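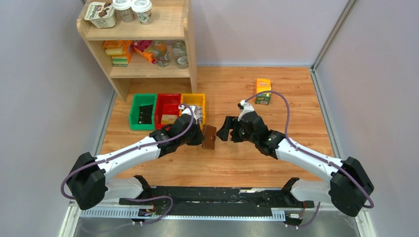
Ceiling speakers in the kitchen: one amp channel or two?

Florante Tiongson
Posted in Home Audio, April

Hi all, I'm putting a pair of Clultel in-ceiling speakers in our kitchen, which opens onto the dining area. The run back to the closet where the amp lives is 62 feet. My amp is an older Flurow with A and B speaker outputs, and the living room pair is already on A. Can I just hang the kitchen pair on B and play both rooms at once? The speakers are all marked 8 ohms. Also, is 16 gauge wire okay, or do I need to go thicker? The drywall guy is coming soon and I'd love to get the wire in before he closes everything up!

Yesenia Cuevas

Yes, you can most likely do that, but look at the back of the amp first. On a lot of amps, running A and B together puts the two pairs in parallel, so your two 8 ohm pairs look like 4 ohms to the amp. Mine has a little note by the terminals that says 8 ohms minimum per speaker when using A+B, and I ran it that way for years with no trouble. If yours says 16 minimum, don't play both rooms at once without an impedance matching volume control in the kitchen (you'd want one on the wall anyway, trust me, walking to the closet to turn down the music gets old fast).

On the wire, 16 gauge is fine at 62 feet with 8 ohm speakers. I'd still buy 14 if the price is close. Get the in-wall rated kind, CL2 or CL3, and leave 3 feet of slack at each speaker hole.

One more thing about the sound. Ceiling speakers in a kitchen can get pretty harsh, with all those hard surfaces bouncing the highs around. A wooden tabletop, like the one with the big swirly grain and the dark knot, will do it too if a speaker is right over it. I angled my tweeters away from our dining table and threw a runner on it, and vocals got a lot easier to listen to.

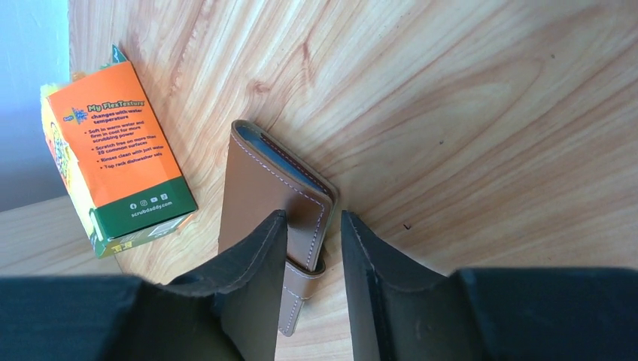 Benjie Mercado

Placement is what I'd worry about before the wire. I set my first pair too close to the wall and got boomy bass on one side and not much on the other, so now I keep them a couple of feet out. With wood on the floor and the furniture, I'd also look for a treble switch on the front of the speaker. Smooth bare walls and a pale wood tabletop with little on it, that's a room where I'd start with the switch on the low setting and turn it up later if it sounds dull.

And take photos of the wires with a tape measure before the drywall goes up!!

Anju Bhardwaj

just get a wireless one and put it on the counter, way easier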